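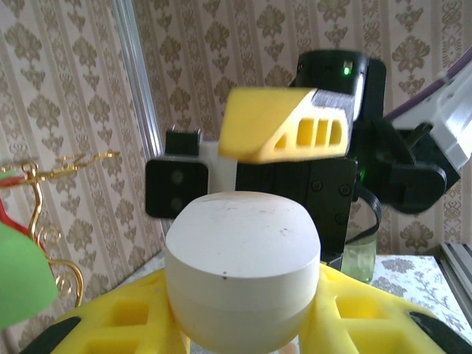
The Huster 313 is a portable voice recorder and playback unit for oral history work, made for small archives, local museums and families who want to record older relatives talking about independence years, wars, migrations and public life. It replaces the Huster 312, sold since 2019. The microphone, speaker and battery are all in one housing. We kept the housing plain, along the lines of the squat white cylinder with the domed top in the photo, in a matte off-white that does not draw the eye during an interview. People who are not used to being recorded talk more freely when the equipment on the table looks ordinary.

What it does

The 313 records one or two speakers in a normal living room. Press the top once to start and once more to stop. A small light on the base shows that recording is on. Each session is saved as a separate file with the date and a session number. Files are saved uncompressed, and a smaller listening copy is made at the same time for sharing with the family.

The built-in speaker is loud enough to play a section back to the person who gave it. Many interviewers use this to check names of villages, regiments, party branches and schools before they leave the house.

Changes from the 312

The battery now lasts up to 3 days of ordinary interview use. The session number can be set by hand, so a new interview can follow on from an older collection. Spoken labels have been added: hold the top down, say the speaker's name and the subject, and the label is stored with the file. The charging port has moved from the side to the back.

Files made on the 312 open in the same software. The 312 carrying case does not fit.

In the box

Recorder
Charging cable
Cloth bag
Printed consent forms, one pad
Quick guide

The consent form was written by Hanane Ashour and Chibuzor Tamuno and covers recording, storage, public display and broadcast as separate permissions. Replacement pads are sold under the Ashour name.

Software

Recordings are copied to a computer with Flillo, which comes with the unit at no extra charge. Flillo sorts sessions by speaker, place or year discussed, and exports a plain list that can go into a museum catalog. It does not upload anything unless you set up an account.

Accessories

Raltex clip microphone, for noisy rooms
Raltex table stand
Spare charging cable
Hard carrying case (313 only)

Ordering

Schools and public libraries can order on account. For group orders, write to Nawal Tazi in sales. Questions about repairs and about moving recordings from older units go to Iman Hegazy. Please have the serial number ready. It is printed on the underside of the recorder.

Orders for the 312 closed in July. Repairs continue as long as we have parts.

Page updated August 29, 2024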